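Unit 4: Insulation and Trapped Air
Introduction to Textiles, Section 2
Handout for class and lab

Read this before the lab. The vocabulary at the end will be used on the worksheet, and the worksheet is collected at the door.

What insulation does

Heat moves from warmer places to cooler ones. A person sitting outdoors in March is warmer than the air, so heat leaves the body the whole time. Clothing slows that down. It does not make heat (battery-heated garments are covered in Unit 9).

Heat leaves a clothed body in four ways:

Conduction — heat passing through material by direct contact. Sitting on a cold metal bench is the usual case.
Convection — heat carried off by moving air. Wind does this, and so does air pumping in and out of a loose hem when you walk.
Radiation — heat given off as infrared.
Evaporation — heat used up when sweat turns to vapor.

Most of this unit deals with the first two.

Still air

Air conducts heat poorly as long as it stays put. Nearly every warm fabric works by holding air in small spaces so that it can't circulate. The fiber is there mainly to keep the spaces open. Wool does it with crimp, fleece with a raised pile, down with clusters of fine branching filaments.

This is why thickness matters more than weight when two dry materials are compared. The measurement used is loft, the height of a sample lying flat with nothing on it. Press the sample and the loft drops, and so does the insulation. A sleeping bag is thinner under the sleeper than over the sleeper, and a ground pad makes up the difference.

Fill types

Down. Very light for its loft and packs small. Loses most of its loft when soaked and dries slowly. Can last for many years if stored uncompressed.

Polyester batting. A continuous sheet of fiber. Heavier than down for the same warmth. Keeps part of its loft when wet. Breaks down with repeated compression.

Short-staple polyester. Loose fiber made to behave something like down. Can be blown into channels. Needs closer stitching than batting does or it will shift.

Wool batting. Heavier again, bulky to pack, comfortable over a wide range of temperatures. Used more in bedding than in outerwear.

You will handle all four in lab. The sample cards are labeled Runwood (down), Joltavlow (batting), Kahraman (short-staple) and Sirkgate (wool). These are just our supply names, so do not look for them in the textbook index.

Holding the fill in place

Loose fill moves downhill. Without stitching, a jacket would end up with an empty yoke and a heavy hem. Quilting divides the garment into sections and keeps the fill where it was put.

Sewn-through quilting joins the shell directly to the lining. It is cheap and quick, but there is almost no loft along the seam, so every stitch line is a cold line. Box-wall construction puts a strip of fabric between shell and lining so the fill keeps its height at the seam. It costs more and adds weight. You will find it in winter sleeping bags and some heavy parkas.

The layout of the lines matters as well. Horizontal channels are simple to fill. Diagonal lines crossing each other make diamonds, with smaller pockets and more stitching for the same area of cloth.

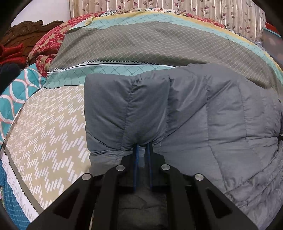

Lab procedure

Work in pairs. Each pair needs one sample card set, one ruler, a 300 g weight and a spray bottle.

1. Lay the first sample flat and leave it alone for 8 minutes.
2. Measure the loft in millimeters at the center. Record it.
3. Set the weight on the sample and measure again at the edge of the weight.
4. Remove the weight, wait 7 minutes, measure a third time.
5. Spray the sample with up to 100 ml of water, turning it once. Measure again.
6. Repeat with the other three samples. Run the waiting times together or you will not finish.

Recovery is the third measurement divided by the first, written as a percent. Hang wet samples on the rack by the sink — do not put them back in the box.

Terms to know

Loft: height of an insulating layer at rest.
Baffle: a wall or channel that keeps fill from moving.
Shell: the outer fabric.
Cold spot: an area with little or no fill.
Recovery: how fully a material regains its loft after pressure.

For next time: read the chapter on shell fabrics up to the part on coatings, and bring one garment label that lists fiber content.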